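Brelow 2 Bimanual Policy Package: Review After 165 Trials

Posted 1/25/26

Brelow 2 is a software package for training two-arm manipulation policies from teleoperated demonstrations. It ships as a data recorder, a training script and a runtime that serves actions to the arms. We ran it on our own bench cell with parallel grippers and compared it against Canlow, the single-policy baseline we have used since last April. The test set was deliberately heavy on soft goods, where the baseline is weakest.

Method

The vendor's claim rests on one change. Most two-arm policies predict a joint action chunk for both arms at once. Brelow predicts a chunk per arm and adds a small coupling module, called Juller in the documentation, that passes a contact estimate from each arm to the other before the chunks are executed. The idea is that when one gripper closes on fabric, the other arm's plan should change at once, without waiting for the next camera observation.

In practice the coupling term is a single weight in the config file. At zero the arms act independently. At the default value the second arm slows down when the first reports contact. We left it at default for all scored trials and changed it only for the ablation described below.

Setup

Installation took most of a day. The recorder assumes both arms share a clock, and ours did not, so the first recordings were unusable and had to be thrown away. The documentation mentions the requirement in a footnote to the calibration chapter. It belongs on page one. Once the clocks were synced, recording was uneventful. The replay viewer is good – scrubbing is fast and both wrist trajectories are plotted on the same axis.

Training ran for nine hours on one workstation card. The checkpoint format is proprietary, and the export tool drops the normalization statistics unless a flag is set. We found this after a run in which both arms moved to the wrong height and stopped.

Results

We scored 165 trials across five tasks: folding a towel, flattening a bag, opening a zipper, passing a cup between grippers, and moving a plush toy to a bin. A trial counted as a success only if the end state was reached without an operator stop.

On rigid items there was no difference worth reporting. The cup handoff was already reliable under Canlow and stayed that way. On soft items Brelow was clearly better, mainly in the bag and towel tasks. The typical baseline failure is that both grippers pull at the same moment and the fabric slips from one of them. With coupling on, the pulling arm tends to wait until the other has a hold.

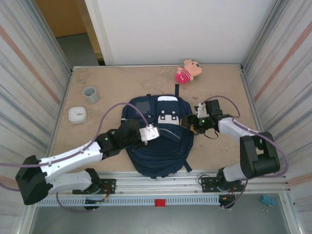

Bag task: left gripper resting near the middle of the backpack, right gripper on the fabric at its right edge, near a strap.

Straps remain a problem. The policy often takes a loose strap for the edge of the bag and lifts it, and the contact estimate cannot tell the two apart. More demonstrations helped a little. The zipper task was poor under both systems, and we would put that down to finger geometry before blaming the policy.

For the ablation we set the coupling weight to zero and repeated the towel and bag tasks. Most of the gain disappeared, which supports the vendor's account of where it comes from. Raising the weight to twice the default made the arms hesitate, and around 5 trials timed out with both grippers hovering.

Support

Tickets were answered within two days. The Hầu plugin, which adds force logging, crashed on load with our driver version and is still unpatched.

Verdict

Recommended for labs working with fabric, bags or other deformable items, provided the arms already share a clock. For rigid pick and place, Canlow does the same job with less setup. We are keeping Brelow on the bench cell and will retest the zipper task with narrower fingers.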